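Speaker notes: "Selling a small house in winter"
Talk for the Nirwood property evening, Monday, 484 Moya Road, upstairs

Slide 1. Title

Good evening, and thank you for coming in this weather. Please say the name of the town slowly, Havine, because half of the room comes from Osteck and they will make jokes.

I want to speak tonight about the months from December to the end of winter. Many owners take their house off the market in this time. I did the same with my first one, and I paid the heating for an empty house until spring.

Slide 2. Who looks for a house in winter

Fewer people come to visit, this is true. But the ones who come have usually a reason: a new job, a rental contract that ends, a baby. They ask about money at the first visit. In summer I had many visitors who only wanted to see how other people live.

(Wait here. Ask who has bought in winter. If no hands, go on.)

Slide 3. The light

Book the visits between late morning and two in the afternoon. Turn on all lamps before the visitor arrives, also in the closets and in the cellar. Use bulbs of the same color in one room. I once had three different whites in one kitchen and the food on the counter looked sick.

Clean the windows on the outside. Owners clean inside and forget the other side, and the low sun shows everything.

Slide 4. The heating

Warm the house the evening before. A visitor who keeps the coat on leaves after ten minutes. Have the heating bills of the last two winters on the table, printed. If they are high, say it first and say what you have done about it.

My own bill was 410 for the worst month. I put it on top of the pile. Two visitors asked about the insulation of the roof, and I had the invoice for this ready too.

Slide 5. The entrance

A good mat outside, a second one inside, a chair for taking off the shoes. Salt on the steps. Please check the doorbell, the cold is bad for old batteries.

Slide 6. The price

Do not start high with the idea to go down in February. The people who search in winter look at the same short list every day and they remember your first number. I started with 1000 over the advice of my agent, and it helped nothing. It made the first three weeks quiet.

(Do not spend more than 4 minutes on this slide. Last time I did not finish.)

Slide 7. Rooms and floors
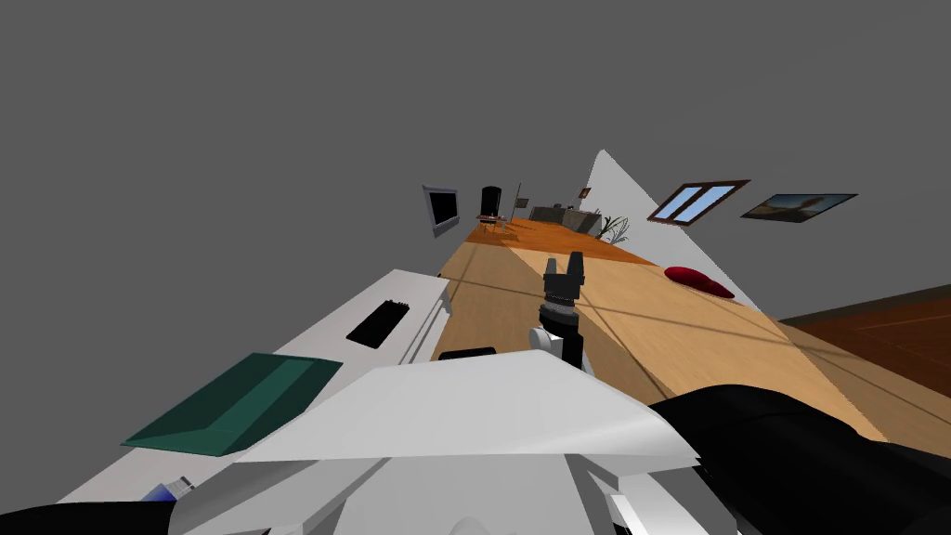
Visitación Urquijo wrote to me after the last talk that she does not agree with me about removing the rugs: in winter a bare floor sounds cold when you walk on it, and she would keep one rug in each bedroom and take away only the ones in the corridor.

I thought about this and I believe she is right for bedrooms. In the living room I still prefer to roll up the rug, so that buyers can judge the boards without asking. Walk through every room in hard shoes before the first visit and listen for the boards that make noise. A loose one can often be fixed in an afternoon.

Leave a few pictures on the walls. When all of them are taken down, the marks stay behind and everybody looks at the marks.

Slide 8. Papers

Bring together before the first visit: the energy certificate, the plan of the land, the invoices for repairs, the tax paper of this year. Make copies. In the week before the holidays the offices close early, and a missing paper can cost you the whole month.

Slide 9. Questions

Take the questions from the back of the room first, they wait always too long. If somebody asks about mortgage rates, say that I am not a bank and give the sheet from the table by the door.

The room must be free at nine. Chairs go back against the wall.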